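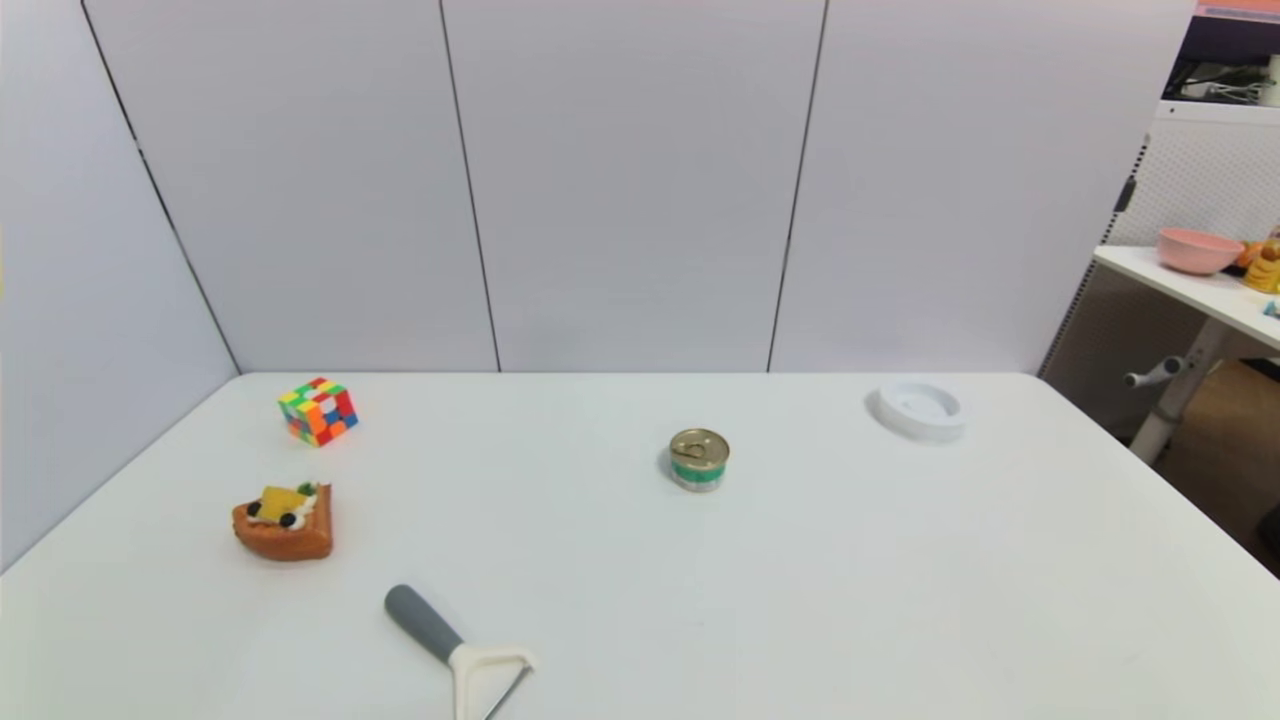 Pludeo opens orders for Sadance, a tabletop kit for training and testing robot picking

2025-10-20 — Pludeo, a maker of equipment for robotics laboratories, announces today that its Sadance kit is available to order. Sadance is a complete work area for teams who teach robots to pick up, move and sort everyday things. It contains a white table, a set of light-coloured wall panels, a head camera with its mount, a box of objects and the software for recording and checking the work.

The kit is made for groups who have a robot already, or who will have one soon, but who lose much time in preparing the place where it works. In many laboratories the table stands next to shelves, cables and windows, and the recordings change with the hour of the day. With Sadance, the panels stand behind and at the side of the table, so that the camera has a calm background in the part that matters. The seams between the panels are thin and do not need to be covered.

The object box holds 125 items. They were selected because they are difficult in different ways. Among them are a puzzle cube with coloured stickers, toy food, short tins with a ring-pull lid, flat white plastic lids and kitchen tools such as a Y-shaped peeler. A white lid on a white table is one of the hardest items of the set, as it has almost the same colour as the surface and only a soft shadow at the rim. A peeler has a thick handle at one side and a thin blade at the other, and the robot must decide where to take it.

"Our customers asked us for ordinary things," says Naveed Sandhu, product manager at Pludeo. "A robot that can lift only perfect blocks is not of great use in a kitchen or in a shop. We wanted objects that people have at home, and we wanted that two laboratories in two countries can put the same objects in the same places and compare what they get."

For this purpose the software, named Brillance, proposes a layout before each recording. The operator sees on the screen which objects to take and where to put them, with free space between them or close together, according to the level which was chosen. The camera then takes a picture of the table, and the program marks any item that is too far from its place. There are 35 layouts in the first version, and users can add their own. Recordings are saved in open formats and remain on the computer of the customer. An internet connection is needed only for updates.

Sadance was tested from June by Deligiannis, an engineering office that prepares picking stations for small warehouses. The office used the kit with two different robot arms and gave its remarks to Pludeo during the whole period. After these remarks the camera mount became stiffer, and the text on the screen larger. Preparing the table for a new recording took the office nearly 100 seconds on average with the final version, including the check by camera.

The table can be adjusted in height by hand and is delivered in two parts. Two persons can put it together with the tools in the package. The panels are washable and can be replaced one by one. The robot arm, the gripper and the computer are not included — Pludeo gives a list of models that were tried with the kit, and its support team answers questions about other models before the purchase.

Replacement objects are sold separately, also in small quantities. Pludeo also offers a training session by video for new operators, which lasts 89 minutes and can be repeated without cost during the first year.

Orders are accepted from today through the Pludeo sales office. Universities and schools can ask for a kit on loan before they decide.

About Pludeo
Pludeo develops and sells work areas, object sets and recording software for teams who work with robot arms. The company also repairs and updates the equipment it has sold.

Press contact
Naveed Sandhu, product manager, Pludeo
Pictures in print size and a technical sheet are sent on request.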